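Reports > Community Grants > Wondum Shared Kitchen > Progress report

Wondum Shared Kitchen: progress report to the Sundqvist Fund

Period covered: July to the date of this report, 4th April
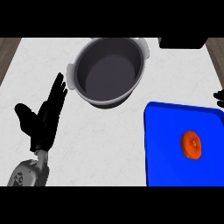 The Fund approved this grant to bring the kitchen at the Wondum hall back into regular use and to offer low-cost meals to residents of Wondum and the eastern side of Grodarville. Work has proceeded largely to the agreed plan. Two items are behind schedule and are set out below.

Meals program

The kitchen served 1006 meals in the reporting period against a target of 1000. Of these, 328 were delivered to residents who are unable to travel to the hall. Demand for delivered meals was higher than the application allowed for, and the delivery round was extended to include the streets north of the railway line. The Tuggers Road end of the round is still not covered. A second driver would be needed to reach it, and we are speaking with the Grodarville neighbourhood centre about sharing one.

Menus are set a month ahead. Soups and stews remain the most requested dishes. Following comments from diners, salt has been reduced in all recipes and a vegetarian option is now offered at every sitting.

Training

Eight participants completed the food handling course. A further intake was planned but did not go ahead, as the trainer withdrew at short notice. A replacement has been engaged and the course will be offered again in the next period. Fees already paid to the first trainer have been returned in full and are shown in the attached accounts.

Building and equipment

The rear drain has been relined and the exhaust fan serviced. The upright freezer supplied by Vavach was delivered with a faulty door seal and was exchanged under warranty. It has held temperature since the exchange.

Installation of the grease trap is delayed. The plumbing permit was lodged on time, but the council asked for a revised drawing showing the distance to the boundary. The drawing has been supplied and we await a decision. Until the trap is in place the kitchen will not take on deep frying or outside catering.

Finances

Spending on food and packaging is slightly over budget, owing mainly to the price of containers for delivered meals. Spending on training is under budget for the reason given above. We ask the Fund to approve a transfer between these two lines. No increase in the total grant is sought.

Next period

We will complete the grease trap, run the postponed course and begin a fortnightly breakfast sitting. The labour costs of the breakfast will be met from hall hire income. A written survey of diners will also be carried out, and its results will be included with the final report.

2 comments | 5 shares

Contact the grants office | © Wondum Shared Kitchen | Back to top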